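Collecting Demonstrations for a Dish Racking Task
Mimdale Project Report, Section 3: Data Collection
November 11, 2024

The aim of this part of the project was to gather enough examples for a policy to learn how to move plates between a stack and a wire rack. All episodes were recorded in the Wellow booth with two arms. We started in July and kept 1044 episodes out of 1475 recorded. The rest were dropped for missing frames or because the operator stopped partway.

Plates were varied in colour and pattern so the model would not learn to look for one design. Glossy glaze was left in on purpose, as most dishes at home have it.
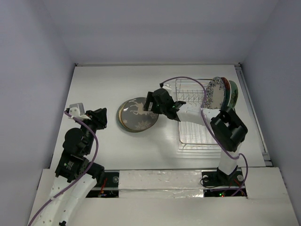

Zerouali asked whether dropping the stopped episodes was a mistake, as a policy that only sees clean runs has no idea what to do after a bad grasp. We agreed in part and recorded 200 recovery episodes, each starting from a poor grip on the rim. They are stored in a separate folder and labelled by hand.

Operators changed over every 2 hours. Episodes near the end of a shift were slower, and we have not corrected for this. Training results are in Section 4.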